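Plorthorpe Community Radio listeners' board
Thread: Are we really losing the AM signal?

mastwatcher
Just heard the breakfast lot say the AM transmitter at Folside might go off in January and it'll be online and FM only after that. Has anyone got more than I have? I'm out past the reservoir and FM is hopeless here, it's AM or nothing in the kitchen. I know it isn't fashionable but I've had that station on since it was doing hospital requests!

biscuit_tin
I heard the same bit. They said the electricity for the site is the problem, and the lease is up too. I'm a bit torn if I'm truthful. The FM sounds miles better and I can't remember when I last switched over to AM on purpose.

mastwatcher
You're in town though, biscuit. Try it with a hill in the way.

longwave_lil
With mastwatcher on this. My old Onishi portable picks up Folside right down to the coast, runs for months on one set of batteries, and my mum can work it without ringing me up. Can't say that for the app. The app logs her out every time it updates and then I get the phone call in the middle of my tea.

quietcarrier
Going to be unpopular here. The AM costs them 4000 a year before anyone has even climbed the mast, and that's money that could go on the Saturday sport or a second outside broadcast kit. I used to help with the engineering side and the Folside hut is in a sorry state. I'd rather have a good FM relay on your side of the hill than keep patching it.

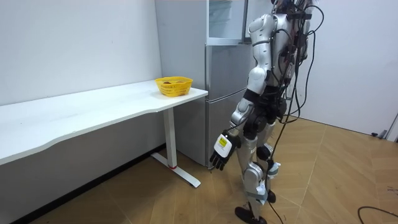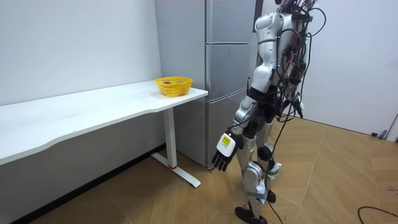 newdial89
Daft question maybe, but can I still get the station on a car radio if the AM goes?
quietcarrier
If your car has FM and you're on the town side of the hill, you'll be fine, just retune to the FM frequency and store it as a preset. Past the reservoir it'll fade in and out, and you'd be streaming from your phone.

longwave_lil
Streaming on what, though? There's no phone signal on that road either. I lose it at the garden centre and don't get it back till the roundabout.

biscuit_tin
OK that is a fair point, I'd forgotten how bad that stretch is. Did they say anything about a relay on air? I only caught the end.

mastwatcher
Not a word. There was a mention of "other options" and then straight into the travel news.

quietcarrier
A relay has been talked about for 3 years to my knowledge. It needs a licence change and somewhere to put it. The Flellotard building would do nicely, if the owners would have an aerial on the roof.

longwave_lil
So switch off first and sort the relay later? No thanks. Do it the other way round and I'll stop moaning.

quietcarrier
I don't disagree with the order, I just don't think they can afford both at once.

mastwatcher
I'm going to write in anyway. If you're on the far side of the hill please do the same, and say where you listen and what on, they always ask for that.

biscuit_tin
Will do one for my dad, he's out your way and still has it on in the shed.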